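Progress report on the sorting room, Berkedik household goods project
Prepared by Weronika Makowska for Luuk Verbruggen, Clorton fund
Period: from January to the end of the first grant half

1. What was planned

In our application we have asked for support to set up a sorting room for small household goods. Families who move into a first home in Berkedik can receive a starter box with things for the kitchen and the bathroom. The goods come to us mixed, in crates, and before this grant they were sorted on the floor of the corridor. The plan had two parts: to furnish the room with proper tables, and to prepare 60 starter boxes before the summer.

2. The room

The room is now in use. We have bought 2 tables with a wooden top and placed them along the wall with the window, so that the people who sort have daylight in the morning. The shelves came later than the supplier promised, and one of them had to be exchanged, as the holes did not fit the brackets. Joris Boersma has fixed them to the wall. The door still closes badly and we have asked the owner of the building to look at it.

The cost of the tables and the shelves together was 1,000 euro, as in the budget. From the line for small materials, 500 euro are not yet spent. We would like to keep this amount for labels and for stronger boxes, if you agree.

3. The sorting

We started with large items, such as pans and plates, and this went quickly. Small items take much more time than I expected when I wrote the application. Bottles are the most difficult group. Each bottle has to be looked at for the label, for the cap and for what is left inside, and only then can we decide if it goes in a box. Metal cups and canisters are easier, but they must be washed and dried before they are put on the shelf.

In the beginning every person followed an own method, and the same items were checked twice. Oluwatosin Ojo made a simple rule, which we now keep: a few things on the table at one time, and nothing new comes from the crate until these are put away. The rule looks slow, but the shelves stay in order with it.

Small bottles, a shiny metal piece and an orange-yellow plastic item on the table:
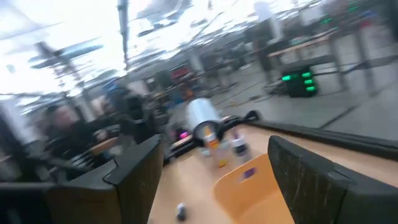 4. Difficulties

The number of finished boxes is behind the plan. The main cause is the late shelves, during which time we could not store the sorted goods. A second cause is that many plastic items arrive without their other parts, and we do not always know what they belong to. We keep them in a separate crate for one month.

5. Next steps

Jelle Van der Linden will write a short list of goods that we do not accept any more, and send it to the collection points. In the second half we will sort the bathroom goods first. I will inform you about the new date for the complete number of boxes as soon as the crates in the corridor are empty. Please let me know if the change in the small materials line can be approved.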